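Old telly, 21/11/2025

Quick one tonight, kettle's on and I should be asleep. Grinia is back! The whole first series, on the little channel way down past the shopping ones. Two episodes a night, all the way into December.

If you never saw it – small-town police show, set in Watdale, hardly any police work in it. Mostly people leaning on fences. A sergeant who hates the phone. Rain. I was nine or so when it first went out and I wasn't meant to be up for it, so I watched most of it through the gap in the lounge room door. Which means I've never known how half the episodes ended.

Watched the first four now. Thoughts, no order.

The theme music is slower than I rememberd. Much slower. Still got goosebumps.

The colour is awful in the pilot, everyone looks seasick, then somebody fixed it by the second one. Different actor as the mayor too, no explanation. Same hat though.

Episode 4 is the one with the ferry. I'd built it up in my head for years as this huge thing with a crash and a rescue and it's two blokes arguing in a wheelhouse for most of the hour. Loved it. Better than the crash I made up.

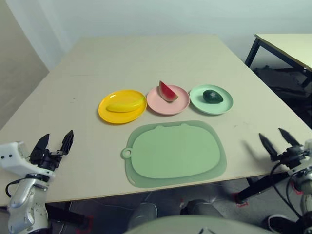 Liette Wong reckons I've got it wrong about the ferry one, there was a crash, but it was in the second series and the boat was a different boat. She also says to stick with it past the horse episode because that's where the writing picks up. Fair enough. I'll take her word, she's seen the lot.

Haven't hit the horse episode yet. Dreading it a bit.

What else. The ads. They've chopped the ends off scenes to squeeze the ads in, you can hear the music get snipped. Inspector Texier gets a whole speech about his brother and it stops mid-word and then it's a bloke selling gutters. Drove me up the wall. Is there an uncut version anywhere? Jennylyn Salazar lent me her Hukilance box set, same era, and that one's complete, so somebody must be looking after these things.

Hukilance next, then. I only know it from the jokes people make about it. 200 episodes, which is a winter's worth at least, and I've got a job and a dog.

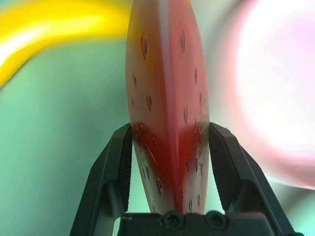 Toy strawberry, up close.

Anyway. Two more tomorow night. If you taped any of Grinia off the telly back then and still have the tapes, leave a comment, even if they're half footy.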